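August 13, 2000

So we're back from Skallus, sunburnt and full of fried dough, and I promised several of you I'd write up the lantern festival before I forgot it all. I've already forgotten which night was which, so don't hold me to the order.

We came in on the late ferry with no room booked, which I don't recommend in festival week. The woman at the harbour kiosk rang a few places for us and found a double above a bakery up on the hill, 922 a night in local money. That sounds terrifying until you work out it's less than a takeaway at home. The bakery starts work at some ungodly hour but you do wake up to the smell of it, so I forgave them by the second morning.

The festival itself is older than the church, or so the leaflet says. Every street makes its own lantern and they carry them down to the water after dark, one street at a time, with a brass band in between to keep things moving. There were 23 streets this year. The fishermen's row had a whale with a working tail (huge cheer), and the school street had a sort of dragon that had lost its back legs on the steps and came down anyway, with two dads running behind holding up the bottom half.

You want to be at the lower end of the square by eight at the latest. We stood by the fountain the first night and saw mainly hats. The second night we took the steps next to the chemist's and it was perfect, apart from a small boy who dripped lemon ice down my ankle for most of an hour.
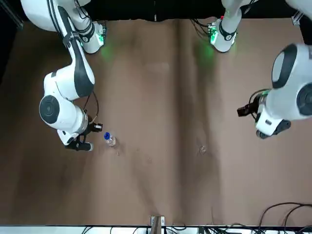

Then there's the food! The stalls run all the way along the sea wall and they don't shut until the band goes home. The thing to have is the fried dough with honey and black pepper – sounds wrong, isn't – and after that the little grilled sardines in a paper cone. I had a stuffed pepper from the stall at the far end that I'm still thinking about. The queue for it was silly, but people chat to you, and somebody's gran taught me the chorus of the lantern song while we waited. I can still sing it, though I have no idea what it means and I'm slightly worried about finding out.

On the last night they row the smallest lanterns out past the harbour wall and everything goes quiet, even the band. I'd expected fireworks and there weren't any. You just watch the lights get smaller. I may have had something in my eye. Then the drums start up again and it's dancing until the bakers go to work, which in our case was directly under the bed.

A few practical bits, as people have asked. Take a jumper, it gets properly chilly by the water once the sun's gone. Take coins, the stalls won't thank you for a big note. The last bus up the hill leaves before the last lantern comes down, so wear shoes you can climb in. I was told there are 718 steps from the harbour to the top road and my knees see no reason to argue.

There's a smaller do in November when they mend the frames and burn the ones past saving, with soup for anyone who turns up. I'd love to go back for that if the ferry's running. If you've been, do write and tell me whether it's worth the crossing at that time of year, and whether the pepper stall is open.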